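Stunduten 4 review: a PDF editor that finally leaves your layout alone

Updated 30th August

Stunduten has been on my work laptop since December, first as version 3 and now as version 4, which came out this summer. I use it for contracts, scanned invoices and the occasional long manual. This review covers the Windows version. I tried the Mac version briefly on a borrowed machine and the menus are in different places, but the features looked the same.

The big change in version 4 is text editing. In the old version, clicking on a paragraph turned it into a stack of separate lines, and if you added a word in the middle you had to fix every line below it by hand. Version 4 treats the paragraph as a paragraph. You type, the text reflows inside its box, and the box grows downward if it needs to. It does not push the next box down, so in a tightly set document you can end up with text on top of text. There is a setting called Move Following Content that fixes this on simple pages. On pages with columns I leave it off.

Fonts are handled better too. If the original font is embedded but not installed, Stunduten uses the embedded characters for as long as it can and then asks before it swaps in something else. The old version swapped without asking, and you found out when a client sent the file back.
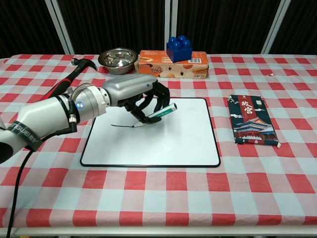
Opening files is quick. My test file for this sort of thing is a 600-page equipment manual with a lot of line drawings, and it opens in 8 seconds on a laptop with 8 GB of memory. Version 3 took long enough that I used to go and do something else. Scrolling is smooth until you turn on the thumbnail panel, and then it stutters for a bit while the thumbnails fill in. Once they are all drawn it is fine.

Search has been rebuilt. It now looks in comments and form fields as well as body text, and you can limit it to one or the other. Results show up in a side panel with a line of context. What it still can't do is search across a folder of files, which Jastside has done for years. If you spend your day hunting for one clause in a pile of agreements, that alone may settle it.

Text recognition on scans

This part is mixed. Clean scans of typed pages come through well, with a wrong letter here and there. Tables are the weak point. A plain table with ruled lines is fine. A table that relies on spacing alone usually comes out as loose text, and the columns drift. You can draw the table area yourself before running recognition, and that helps, but the tool for it is hidden under Page > Regions and the help file doesn't mention it at all. I only found it from a post by Edgardo Ocampo on the Flinbridge user forum.

Handwriting is not supported. Flinbridge says so on the product page, so I won't mark it down for that. Signatures and margin notes are kept as pictures in the right place, and that's all I need.

Comments and review

Comments can now be assigned to a person and marked as done. Replies are threaded and the thread survives when the file is opened in other PDF readers, or it did in the 2 I tried. Comparing two versions of a file works on text only. If someone replaces a logo or moves a chart, the comparison won't tell you. It also flags every change in spacing unless you untick a box, and it forgets that you unticked the box the next time you start the program. Small thing, but I run comparisons every day and it gets old.

Forms

You can build a form from scratch or let Stunduten look for blanks and boxes on an existing page. Detection is good on boxes and poor on underlines. It does handle tab order properly now — left to right, then down — where the old version seemed to pick an order out of a hat. Calculated fields are there, with sum, product and average built in. Anything beyond that needs a script.

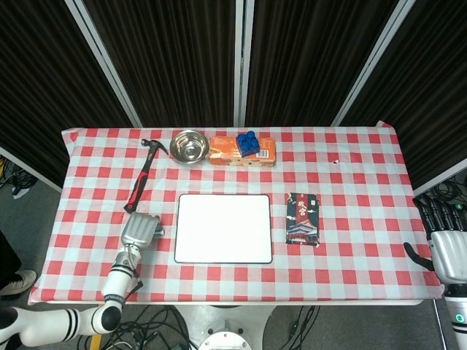

Primo Amato wrote in after the first version of this review to say that calculated fields broke for him when the form was saved with a password. He had to remove the password, save, reopen the file and set the password again. I tried the same thing and got blank totals on the first save as well. The 4.2 update fixes it, so check which version you have under Help > About before you send a form to anyone.

Redaction works the way it should. The text under the black bar is removed from the file, and there is a separate step to clear hidden data such as author names and old comments. The two steps are not linked, so you have to remember the second one. I'd like a warning on save.

Price and licensing

Flinbridge still sells a one-time license along with the subscription, and the one-time license covers 2 computers. Updates within version 4 are free. The next major version will be a paid upgrade. The old Gautier plug-ins do not load in version 4, and there's no word on whether they ever will. If you depend on the Gautier stamp set, keep version 3 installed. The two versions run side by side without trouble, although each one will ask to be the default every time it opens until you tell it to stop.

Should you upgrade?

From version 3, yes, if you edit text in PDFs more than once in a while. If you only read and sign, version 3 still does that, and so does the free reader. People with a lot of scanned tables should run the trial on their own files first. The trial has every feature turned on and puts a small watermark in the footer of saved pages.

Rating: 4 out of 5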